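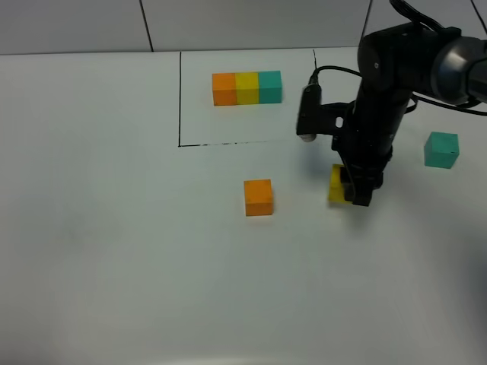
From: Lihua Xiong
To: Flarnitz blocks list
Date: 5 September 2025
Subject: Re: cube rows, what order??

Sorry, quick one, between things. Answering Dolan inline, then the rest underneath.

> Trying to set up the row game from the last message and I'm lost.
> Does the order matter or can the kids put down any three colors?
> And do the cubes have to touch? Mine drift all over the table.
> Also is the box meant to be drawn on all four sides? Ran out of
> tape at home. - Dolan

Order matters, yes. Orange left, yellow middle, teal right, going by where you sit, facing the back of the table. Same every time or you can't compare one table with another.

Touching, yes. Push them up snug so the fronts line up. If you can see table between two of them, nudge it shut.

Box: three sides is plenty. Left, right, bottom, and the back edge of the table does for the fourth. I use plain black marker straight on the white top. Lines get scruffy, mine have gaps and a smudge in the bottom one, doesn't matter at all. Corners don't have to meet either. Don't waste tape on it.

Row goes in the upper half of the box, a bit left of center is fine. Leave the space in front clear, you'll want it for the second row.
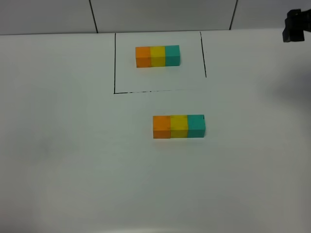 OTHER STUFF

Spare cubes. Keep them outside the lines untill they're needed. One of each color per row, so for two rows it's two orange, two yellow, two teal. Don't let anybody "store" them inside the box, it confuses the little ones.

The Senberg set. Has 73 cubes in it and a lot of those are colors we don't use. Somebody pulled out the teal for the Hallow table and I'd like 4 of them back pls. Look in your bags.

Cards. I've got 7 sets of the pattern cards printed, first come. Write to me off list, not to everyone.

Room. It's 411 again, not the one downstairs. Bring your own marker, mine is nearly dry.

Might do a longer row in November if people want it, five across maybe. Tell me what colors you have first becuase I'm not buying more.

Got to run.

Lihua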